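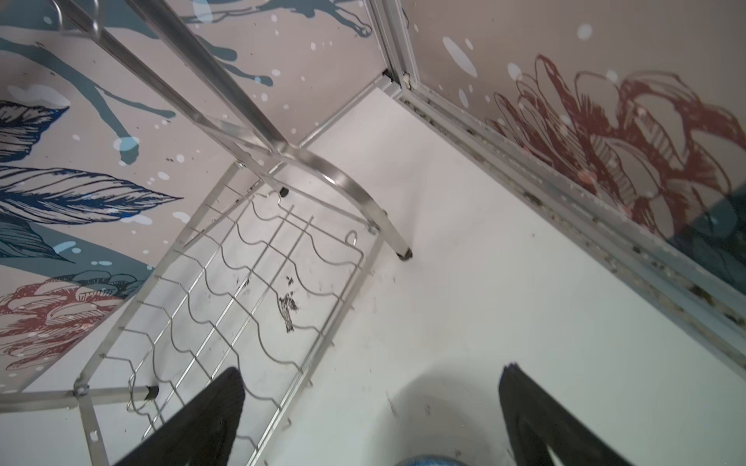
Wire rack with scalloped shelf, mural panels behind.

Brollton Kitchen Swap: Your Questions

Do I have to bring something to take something?
Oh goodness, no! Come empty-handed if you like, and if you find you have a spare colander in March, well, we'll be glad to see it then.

What can't you accept?
Anything chipped or cracked, I'm afraid, and no knives (we did try them once, and wrapping them all took the whole morning).

How many things can I take home?
Two large pieces per household, and as many spoons and lids as you can carry.

Where do I park?
Behind the old Ilden building, off Evangelista Street. The gate opens at 9 a.m.

Who do I ask about large donations?
Tobiloba Bako, at the front desk, extension 419. Leave a message and he'll call you back.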